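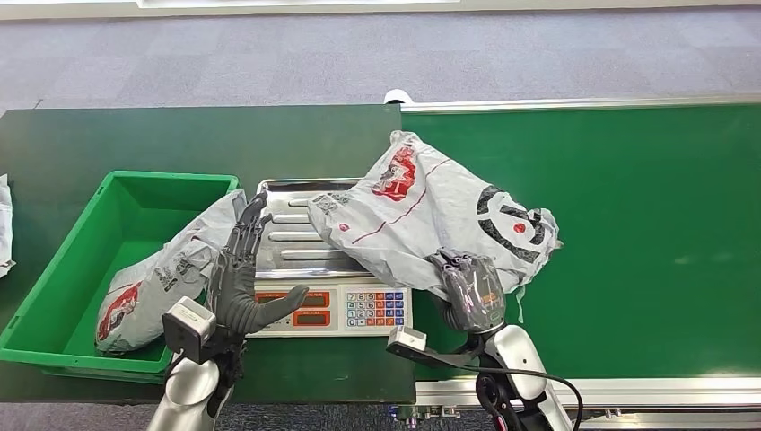 Section 7 - Bag snags and dropped bags at the weigh station
Horport packing cell, Drenent site. Rev 10/26/19

Read this before you clear anything. Most of the faults we get on this cell are soft mailer bags. Boxes hardly ever do it.

What goes wrong

Fault 1279 - weight not settled. Bag is hanging off the scale tray or one corner is touching the belt. Scale keeps hunting, robot keeps holding on.
Fault 60 - grip lost. Right hand has pinched plastic only, no contents, and the bag slid out.

CAUTION: A robot stopped on a fault is still powered. Arms can move the moment the fault clears. Do not reach in between the hands and the scale, not even for a second.

Clearing a snag

1. Press Hold on the pendant. Wait for both arms to stop.
2. Stop the belt. It does NOT stop with Hold, see section 4.
3. Press the emergency stop and hang your tag on it.
4. Check the wrist camera cable on the right arm. If its caught under a bag, free the cable first.
5. Support the bag from underneath, then open the fingers by the release. Don't pull the bag out of a closed hand. We lost two fingertip pads in May that way.
6. Put the bag back in the crate, flat, label up.
7. Look at the scale. Tray seated, nothing leaning on it, display reads zero. If not, re-zero.
8. Hands out, tag off, reset the stop, then Home at slow speed (20 per cent). Stay by the stop button untill both arms are home.
9. Start the belt. Press Resume.

Note - after Home the left hand waits open near the crate. Normal, not a fault.

Note - anything under 200 g goes by hand. Too light, the bag lifts off with the fingers.

If it comes back

Same fault three times in a shift - leave it stopped and ring Tarawneh support. Have the fault number and the bag type ready. Dristell grip pads are wear parts, swap both hands together.

Scale knocked out of place: section 8.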